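Snack Sorting, Two Arms: read me first

Hi! I'm Trefor Edwards, and I look after this little collection. It's one household chore, done by two robot arms steered by a person: take the wrapped snacks off the mat and put them in the bins. I picked it because it's the kind of thing I do at home in my sleep (pantry shelf, kids' lunches, done) and I wanted to know how close a machine can get. Short version: closer than I expected, and still slower than a bored teenager.

What you get

There are 836 episodes. Most were recorded in January, with 40 more added later when Omprakash Jaiswal had a free afternoon and a fresh box of snacks. Each episode has video from a fixed camera over the table and from the wrist cameras, plus joint positions for both arms and a one-line text instruction. The instructions are all typed by hand, so you'll find "bar" and "snack" and "packet" used for the same item. I left them that way on purpose!

The folders are named after the batches: keltesier is the main batch, pritchard is the late one, and brillard holds the failed tries. Please do use brillard. I learned more from it than from the other two, and it's got the best drops.

The job, from the fixed camera first and then from the wrist:
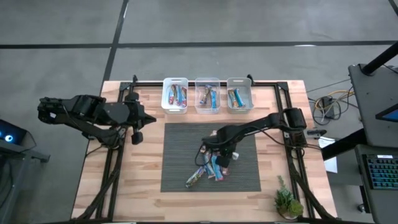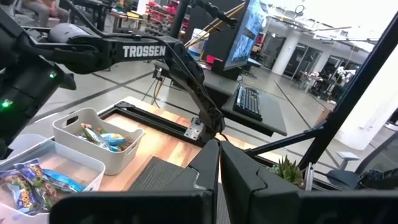

Can a robot put away your groceries yet?

A small and tidy part of them, with someone nearby to help. The policy I trained on this data handles stiff wrapped bars pretty well if they're spread out, and it gets worse fast once they overlap. Soft bags are harder, as the fingers tend to pinch a corner and the whole thing swings. Cans, eggs, anything in a torn paper sack? I haven't tried, and I wouldn't let it near my eggs.

How I tested

I ran the trained policy 100 times on new piles, with a limit of 10 tries per pile before I called it and reset. A snack counts as put away if it ends up inside a bin, any bin, any way up. If it's hanging over the rim I call that a miss (Omprakash disagrees, and his scores are in a separate column if you like his rules better).

Stuff to know before you train

Wrappers are shiny and the lights in our room are bright, so you'll see glare in plenty of the clips. I didn't filter it out.

The wrist views show a lot of the room, people included. If your model starts caring about the background, crop it or blur it. I got a small bump from cropping, but I only tried it once.

Timestamps in pritchard run a hair behind the video. There's a fix in the loader, turned on by default. If you write your own loader, look at the offset value in the batch notes and subtract it.

The grip signal goes from open to closed and says nothing about force. I'd love to have force, and it's on my list for the next round.

Getting it

Download the three folders, keep them side by side, and point the loader at the folder above them. It'll build an index the first time, so go make coffee. If the index step stops halfway, delete the index file and run it again (yes, I know, I'll fix it).

Free to use for research and for teaching. If you publish something, please mention the Puvico snack set and send me a link, I like reading these! Bug reports go in the issue tracker, and please put the batch name and episode number in the title so I can find the clip.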